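Kitchen and Table Assistant – Part Time
Molturbridge Supper Rooms

We are looking for a part-time assistant to set up, clear and put away tableware for our shared dinners. The job is 15 hours a week, starting in April. Shifts run from 4 p.m. and you will work with one other person most evenings.

The dining room seats 70. Dinners are served family style, and the menu changes often, so the table settings change with it. On noodle nights we put out chopsticks on every table, and they need to be sorted, checked for splinters and stood in their holders before the doors open. Tablecloths are changed between sittings.
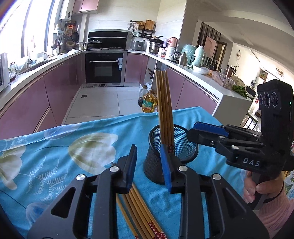
What you will do
Lay tables and fill the chopstick and cutlery holders
Sort wooden chopsticks by pattern – guests do notice odd pairs
Wash, dry and store tableware after service
Shake out and fold tablecloths, and set aside any with stains
Help unpack the grocery delivery

What we ask for
You should be able to stand for a full shift and lift a crate of plates. Kitchen experience is useful but not required. Training takes 2 evenings and is paid.

How to apply
Send a short note about yourself to Lorna Cruickshank at the front desk, or drop it off in person before 6 p.m. Questions about shifts go to Gregor Ritchie.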